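Robots at Work! What Happens to the People?

Kids page, July. By Nyokabi Kioko

Ok so last time we did trucks. Now robots. Real ones, at a real workplace, not the movie kind.

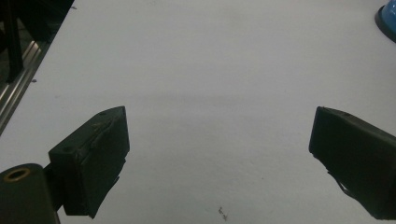 The workplace is called Brimora. They pack small parts for sewing machines. Screws, springs, little wheels. You order a bag, they send a bag. Sounds easy? Try doing it 200 times before lunch. Your fingers get sore and your brain gets sleepy.

That was Shabani Sang's job for 5 years. Pick up, put in bag, close bag. Again. Again.

Then Brimora got 2 robots. The workers named them Ondieki and Baltel. (Baltel is the slow one.)

How does a robot pick stuff up?

With a gripper. It's kind of like a hand but with only two fingers. Fingers close, thing gets squeezed, arm goes up. Squeeze too hard and the thing can break. Too soft, it drops. Try it at home with your thumb and one finger and a grape!! Now do it with your eyes shut. See, tricky.

Rubbery pads help the fingers hold on. Like the bottoms of your sneakers. Pads wear out too, also like sneakers, so somebody has to change them.

Who is somebody?

Shabani! He went to a class and learned how to look after the robots. New pads, loose screws, and teh big red stop button, which he tests every morning at 8.

Does he like it? "Mostly," he told me. His hands don't hurt now. But he used to chat with his friends at the packing table all day, and he misses that. Some of them work in a different room now. One left for another job, and she didn't really want to go.

So thats a hard part. When a machine does a job, the people need something else to do, and time to learn it. Grown ups argue about this a lot. You can too.

Stuff the robots still can't do at Brimora: untangle springs, notice a funny smell, answer the phone when a customer is mad.

Your turn. Pick a job you know. Which bit would you give to a robot? Which bit would you keep? Draw it and bring it to the Trunadby library desk, we'll hang them up by the stairs.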